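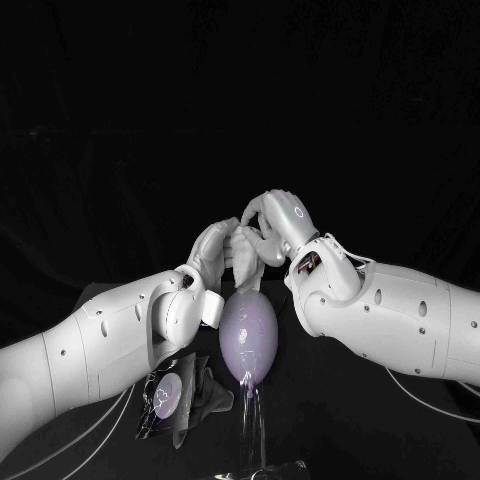

The two hands at the gathered neck of the bag, wrist casings in view on both arms.

Reading time: 3 min

Skukov two-arm bench set: long-term review

We bought the Skukov set in June for packing trials at our Draltbridge unit. It cost £3,795 with both hands, mounts and the basic controller, and has now run for 582 hours. Most of that has been light bimanual work on soft goods: film, packets, inflated items, tape. I would have given it a good mark up to hour 400 or so. The right hand fault described below changed that.

The fault

The right hand does not always release. The open command is sent and acknowledged, the controller reports the fingers as open, and the thumb stays where it is. We have logged it 5 times. In 4 of those the grip let go within a few seconds without any input. In the fifth it held until we cut the power, and the left arm, which had been told the object was free, carried on with its own move and pulled against it.

On a plastic bag this costs you a bag. The film stretches, the neck tears and the cycle is lost. The same sequence with a rigid part between the hands would load both wrists, and I would not want to find out what gives first.

Maurya, who supplied the set, asked us to check finger calibration and cable seating. Calibration was within limits. Reseating the cable at the right wrist made no difference that we could measure. They then sent a replacement thumb drive, which went in without trouble but did not cure it. The current theory is that the position reading is taken from the motor side, so slip further down the linkage is never seen. I think this is correct, and if so it is a design matter and no spare part will fix it.

Sharp tools

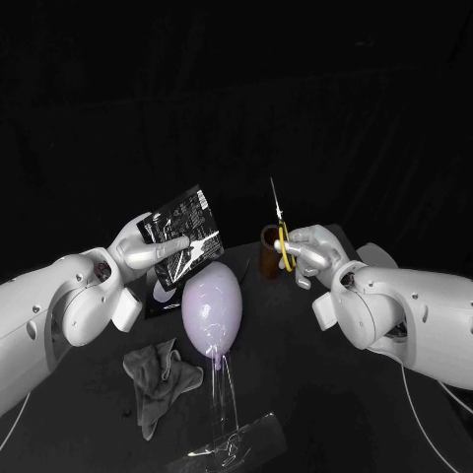 Our task list includes cutting tape and opening packets, and this is where a late release stops being a nuisance. A hand that reports open while it is still gripping scissors gives the operator false information at the moment they are most likely to reach in. The manual covers handover of tools in one paragraph and says nothing about confirming release. We now apply three rules of our own. No one reaches over the table while either arm is powered. A tool is only taken from a hand after the stop has been pressed. The grip status on the screen is not to be relied on for anything.

The stop itself works well. It halts both arms promptly and they hold position, so a held item is not dropped. Restarting needs a full homing cycle, which is slow but sensible.

Other points

Wrist access is good. Cable routing is poor: the leads run loose across the bench and have to be dressed by hand after every change of layout. Grip force on thin film is well judged at the default setting. Noise is low.

We also have a Gusico pair on loan. It is slower and its fingers are clumsier on film, but it measures position at the fingertip and has not given us a false open reading so far.

Verdict

Suitable for soft, low-value items under supervision. Not suitable for tool use until release is sensed at the finger. Maurya have offered a firmware change that compares motor current against expected load, and we will fit it when it arrives. The right hand is off tool work until then.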